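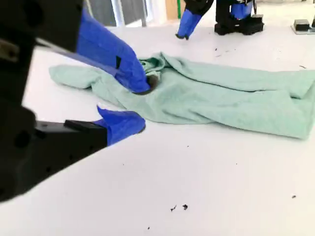 Figure 4.1 A pale green garment on a white tabletop, with a bunched fold in the cloth.

Chapter 4
Folding and Handling Light Garments

I used to skip the folding chapter in every laundry book I owned, and I've owned a few! Then I took on the ironing room at Dirnora, a small guest house with 16 beds, and found I was doing the same shirt twice because I'd laid it down badly the first time.

So we start with laying down. Clear the table before you fetch the pile. I like a pale top for coloured things – you can see where the edge of the cloth is – and a darker one for whites. Put the garment down, find a seam and follow it with your fingers until you reach a corner.
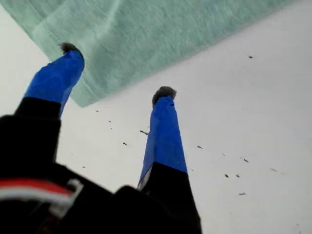
Page 63

Thin cloth bunches if you grab a handful of it. Take a small pinch near the edge, lift a little, and draw it outwards before you let go. Smooth from the middle (flat hand, no pressing) and leave sleeves and straps till last.

In the Toivonen method, which we'll come to in section 4.2, the first fold always runs lengthwise. I do it the other way for children's things, and I'll explain why when we get there.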